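Hand-guided demonstration (robotics)

From the Bruvilico open reference on robots and automation

Hand-guided demonstration is a way of teaching a robot a task by doing the task yourself while holding the same sort of fingers the robot will later use. It belongs to a wider family known as learning from demonstration, along with remote control and leading a robot's arm through a movement. Its great charm is that almost any room can become a classroom.

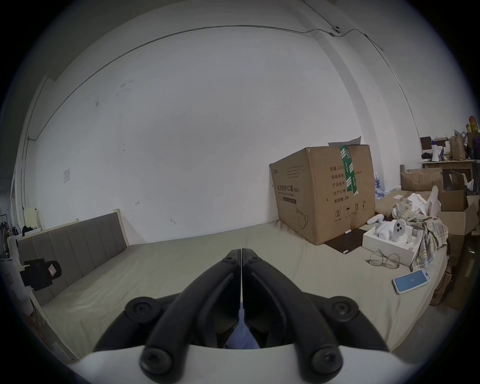
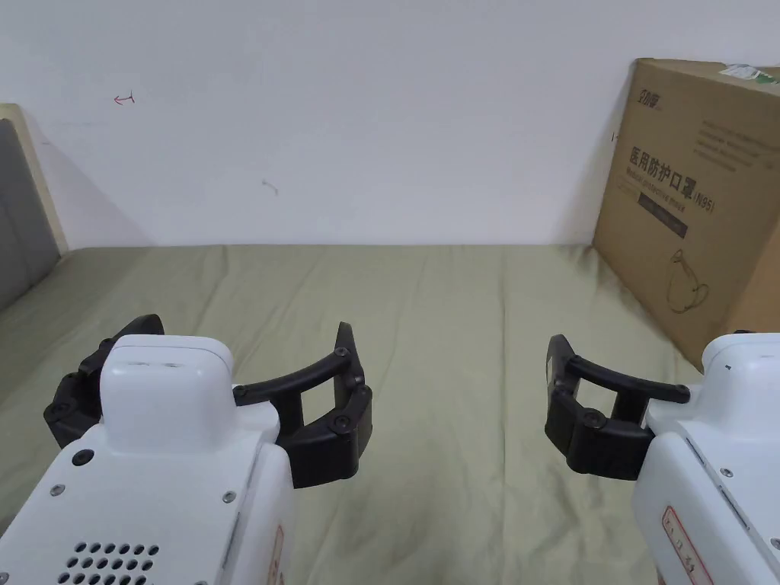 Hand-held grippers over a bed: one with its fingers closed (first), and a pair with their fingers open (second).

Method

The teacher holds one gripper, or one in each hand, and carries out an ordinary job such as folding a shirt or putting a lid on a jar. In most systems a camera records the view while the position of the hand and the opening of the fingers are logged alongside it. Each run from start to finish is called an episode. A learning program then studies many episodes and works out which movement tends to follow which view.

Two grippers are wonderful for cloth, where one hand can pin a corner as the other pulls. They are harder to record well, as the two tracks must share one clock and one starting point.

Comparison with remote control

In remote control (also teleoperation) the teacher drives a real robot from a distance, often with a matching pair of smaller arms. Every recorded movement is one the robot has already made, so nothing falls outside its reach. Hand-held tools give up that guarantee and gain speed: people move more freely, and they can feel the object push back!

The Plelitz trials

A lively account of the hand-held method comes from the Plelitz trials, run at Mivthorpe under Nkechi Afolabi. Teachers recorded 2,000 episodes of household tasks in 36 homes. The first 400 were set aside after the timing of the left and right tools was found to drift, and the replacement set was begun in July. Afolabi's notes on soft furnishings are still a delight to read, especially the pages on pillowcases.

Known difficulties

Plain walls give a tracking camera little to hold on to. Fast turns of the wrist blur the picture. Teachers also reach into places where a robot's elbow will not fit, and such episodes are usually removed before training.

See also: Kinaesthetic teaching; Imitation learning; Parallel gripper; Teleoperation

Page last changed 12 Jan 2026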